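4.2 The open day at Firwood

Our second field visit was to the Firwood open day in January, where the Taltura arm was shown at a kitchen counter. The programme promised "everyday household handling". We wanted to know how much of that a visitor could judge from where they stood.

The arm lifted one object at a time over the worktop, near the sink and a pulled-out dish rack. Holding a thing up is a modest claim, and the host's talk went well beyond it.

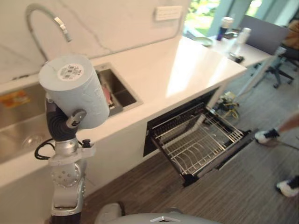 Inna Didenko objected, on reading our notes, that we were asking too much of a public showing -- a grip that holds in daylight, with people walking past, was in her view already a result. We accept the point about the grip. It does not cover the word "everyday".

Objects carried a round printed label on the flat end. Whether the system made any use of these we could not establish, and the answer we got from the floor was vague.

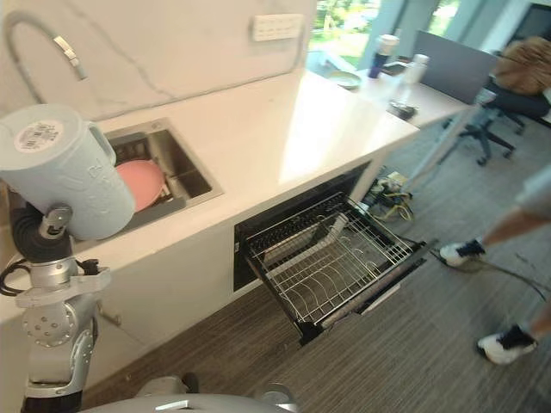

Figure 7. Pale blue pitcher held in the gripper above the counter edge, Firwood open day.

The handout spoke of up to 200 objects handled. It gave no failure rate, and our request for the logs went unanswered. We therefore treat the visit as evidence of how the work is presented, and leave its reliability open. 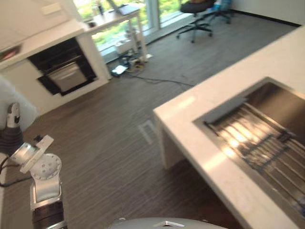 4.3 Visitor interviews

We spoke to 30 visitors as they left the building.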